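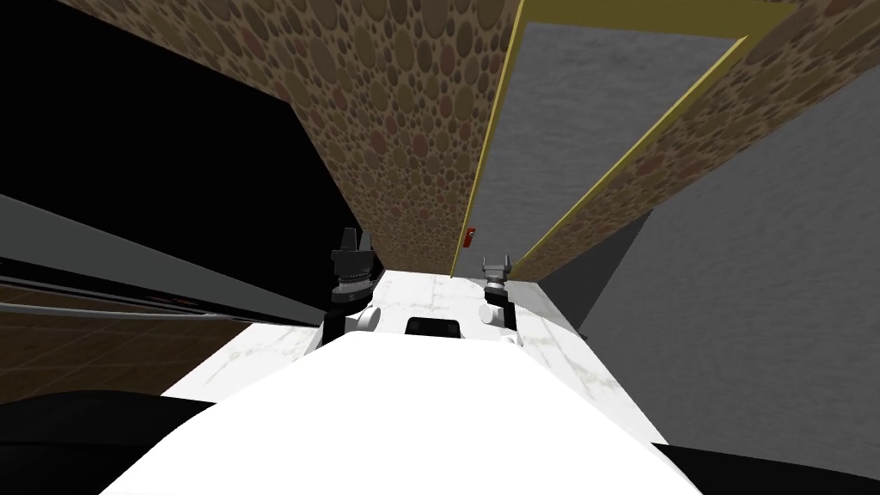 # Is an open day demo worth anything if it's all on a screen?

*Asked 8 October 2020*

I went to the Zomilum open day hoping to see their two-armed kitchen robot do some work. What we got was a simulation on a big monitor. The robot reached out over a marble-look counter with a different gripper on each arm, and the guide talked over it for most of an hour. The real machine was "being serviced."

They're asking for a 600 dollar deposit to get on the list for a trial. I run a small catering kitchen and I'm tempted, but I left feeling like I'd watched a video game. The handout says it finished 1335 test runs, and doesn't say if those were on the screen or on a real counter. I asked and was told "a mix."

Is this normal? Should I walk away?

## Answer 1 (46 votes)

Normal, yes. Good enough to put money down on, no.

Simulation is where a lot of this work gets done, and I don't hold that against them. It's cheap to crash a robot on a computer. But a simulated counter is as slippery as somebody typed in that it should be. Your counter has flour on it and a wet towel in the corner.

Before you pay, I'd ask for:

- the 1335 split into real and simulated, in writing
- one full run on real hardware with no cuts, using a pan you brought yourself
- how often a person stepped in
- whether the deposit comes back if the trial never happens

"A mix" could mean 1334 and one. If they can't split the number, they either don't keep records or don't like what the records say.

Also ask why the two grippers are different. There may be a perfectly good reason, but you'll learn a lot from whether the guide knows it.

## Answer 2 (3 votes)

I went to the Ovura one in August and they had a real arm and it dropped a cup, so be careful what you wish for lol. Free lunch though.

## Answer 3 (11 votes)

I'd be a little less harsh than the top answer. We took a trial unit from Sterinard after a screen-only demo and it did show up. It was slow. It logged 217 tray moves in the first week, which my dishwasher beats before noon. We sent it back and got the deposit refunded, minus shipping.

Read the part about shipping.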